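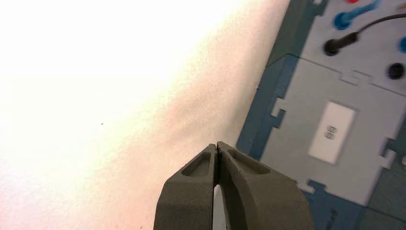
Wrist camera view, closed gripper next to the task board.

Thread on how we score the Furnemen board. We changed the method in June and people have been asking for the details.

The board is a modular box. One module has push buttons, one has toggle switches, one has a rotary knob, and there are sliders and sockets for test leads. The modules join with tabbed edges like a jigsaw puzzle, so a section can be swapped when we want a different layout.

The old score was pass or fail for the whole board. A policy that did everything right except the last lead got the same zero as one that never touched a button. That made it hard to compare training runs.

Now each control gets its own score, and the result is reported per control. The knob is scored on the number the pointer ends up at. One position off is recorded as one position off. 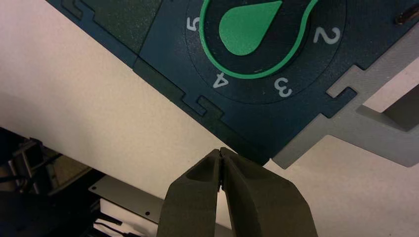

Does the policy get told the board's position before a trial?
The board pose is never given to it. It has to work from the camera images alone, and we turn the board to a new angle before every trial.

The training set is 2,230 teleoperated demonstrations. We dropped any demo where the operator had to restart partway through - keeping those made the policy hesitate over the switches.

We compared 2 policies, Hirus and Garside. Same data, same cameras, same training time. The only difference is how many actions each one predicts at a time. Hirus predicts 16 steps and Garside predicts one.
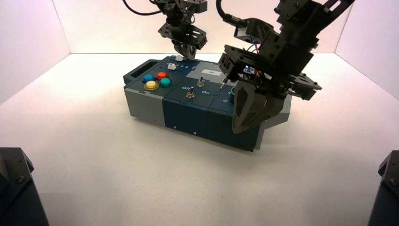
Hirus did better on the toggles and the knob. Garside was slightly better on the buttons, where a short correction right before contact seems to help. Under the old score the two looked the same.

Neither one is good with the test leads yet. Most failures are at the socket - the plug arrives at a slight tilt and the policy keeps pushing.

Order of a trial, for anyone who wants to run the same thing:

1. Set the board down at the angle on the trial sheet and check that both arms are clear of it. 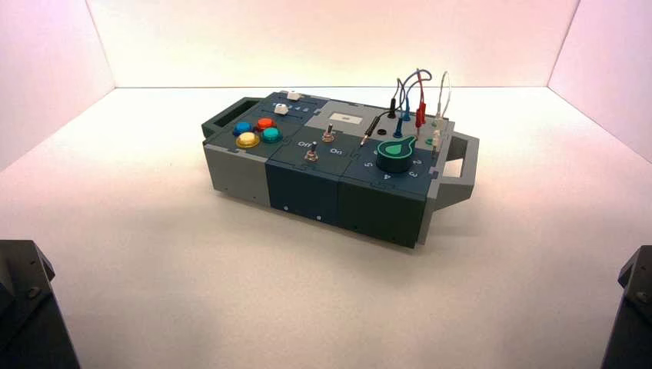
2. Write down the starting state of every switch, slider and knob.

3. Start the policy and keep hands out until it stops or time runs out.

4. Score each control from the final state. Flanagan, our logging script, saves the video under the same trial number.

Score sheets go up with the code next week.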